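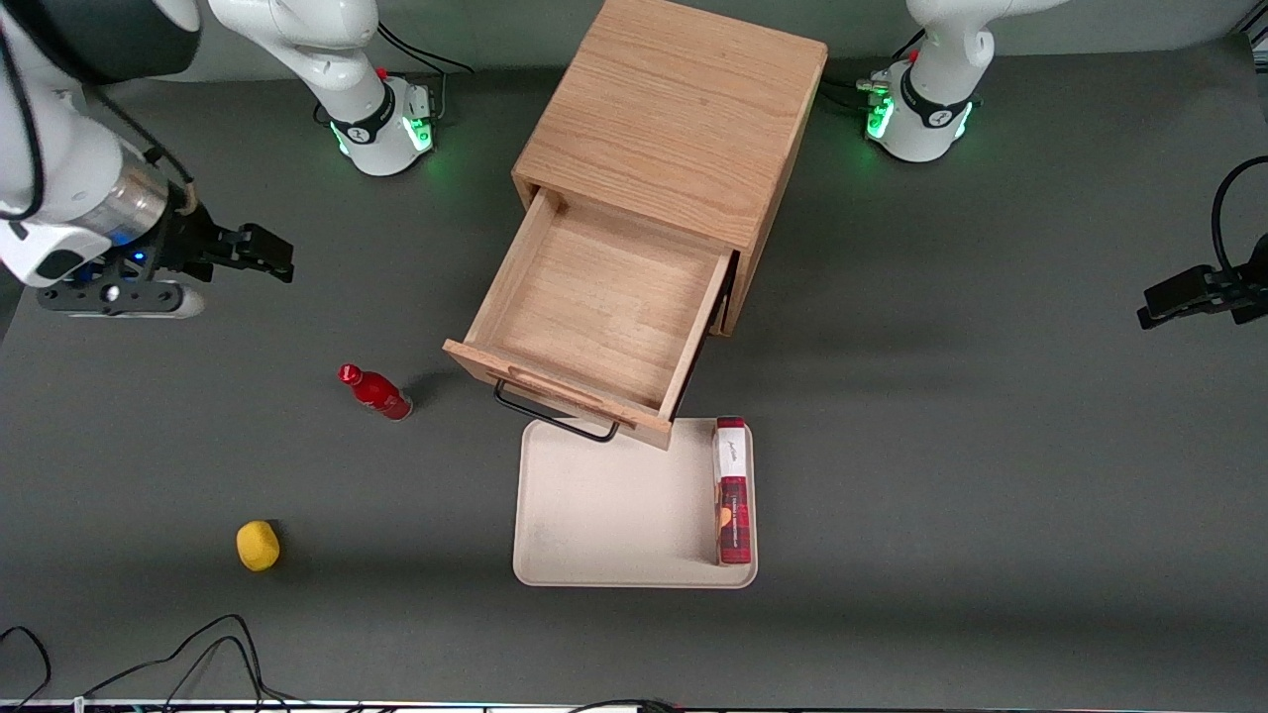 A reader in Enbridge wrote to ask whether a small desktop drawer must be emptied completely before it is reorganized, or whether items may be sorted in place. The Hernden Household Guidance Service recommends emptying it completely. The steps below apply to any single-drawer wooden unit kept on a desk or counter.

## Before you begin

Allow 12 minutes. Have ready a soft dry cloth, a shallow tray and a sheet of paper for drawer liner, if a liner is wanted.

## Procedure

1. Pull the drawer out by its handle until the full floor is within reach. Support the front panel with one hand if the drawer has no stop.
2. Remove all contents. Place items that will go back on the tray and leave the rest on the table.
3. Wipe the drawer floor along the grain, then the side walls. Do not use a wet cloth on unfinished wood.
4. Return long, narrow boxes first, laid from front to back against one side wall.
5. Small bottles should be stored only with the cap fully tightened. A bottle that must lie on its side should be wedged so that it does not roll when the drawer is opened.
6. Sponges and other soft items are to be completely dry before they are put away. Damp items mark pale wood and should be kept elsewhere.
7. Close the drawer slowly. If it catches, remove the tallest item and try again.

## Drawers that stick

Rub a plain white candle along the lower edges of both side walls, then open and close the drawer 9 times. Oil is not recommended.

The printed version of this sheet, prepared with the Ramalho Library, is revised each May. Copies may be collected from the front desk.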